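Forum: Handheld Grippers and Teleop > Site practice

Thread: Clearance rules when two operators share a table

benchrat_omton
Posted 9:14 am

We're rewriting the floor rules at Omton and I want to hear what other sites do. Right now our sheet says one operator per table, with 40 inches between tables. That worked when we had three people. Now we run pairs at the same time and people stand wherever there is room.

Proposed text:

1. Handheld units stay below shoulder height at all times.
2. Marker cubes must stay uncovered. If your sleeve or the other tool blocks one, stop the take.
3. Anyone not holding a tool stands behind the operator, never across the table.
4. Props go back to the start position before the next take.

View from one of the tools, with both units up:
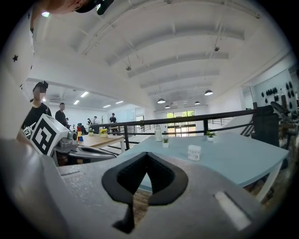

Two grippers near the blue table, marker cube on the left unit.

Rule 2 is the one I care about. The small panel next to the cube is partly hidden by the cube itself at that angle. Is that a failed take at your site or not?

-----

tolerance_stack
Posted 9:52 am

Not a failed take for us. Our Dirnton sheet says the main cube face has to be readable and the side panel is a backup. If you throw out every take where the backup is covered you will throw out most of your two-handed work.

Rule 3 I would drop or rewrite. You've got one person just behind the cube and another by the wooden table. People end up in view in any shared room. We only say nobody within arm's reach of a moving jaw except the operator.

-----

keltcombe_k
Posted 10:30 am

Disagree on the side panel. We went back through 637 takes in April and pulled 230 for tracking trouble. Most of those had the panel covered at some point. The cube alone was fine until the wrist turned, and then there was nothing to fall back on. Our rule now is that the panel can be hidden briefly but has to be visible at the start and end.

I'd also add something about the railing. The floor drops on the other side of it. We have a similar layout at Keltcombe and nobody is allowed to walk backward with a tool in hand on that side. Put tape down.

-----

tolerance_stack
Posted 10:41 am

230 out of 637 sounds like a lighting problem to me. You have big windows too, if I remember. Did you check time of day before you blamed the panel?

-----

keltcombe_k
Posted 11:05 am

Yes. Blinds were down for all of them.

-----

mothbal1
Posted 12:20 pm

Rule 4 needs more detail. "Start position" means nothing without a layout card. We keep one per task, with an outline for each pot, bottle and box. The block tower gets its own line with the color order. Without that you get two operators with two ideas of where the plant goes.

Also say who calls stop. At Calvo either operator can call it and the other one doesn't get to argue until both tools are down.

-----

benchrat_omton
Posted 2:08 pm

Thanks. Changes so far:

Rule 2: main cube always readable, side panel visible at start and end.
Rule 3: only the operator within arm's reach of a moving jaw.
Rule 4: layout card required.
Rule 5: either operator calls stop, both tools go down.
Rule 6: no walking backward on the railing side.

I'm leaving the 40 inches in for now.

-----

tolerance_stack
Posted 2:19 pm

Still think you'll regret 2. The rest is fine.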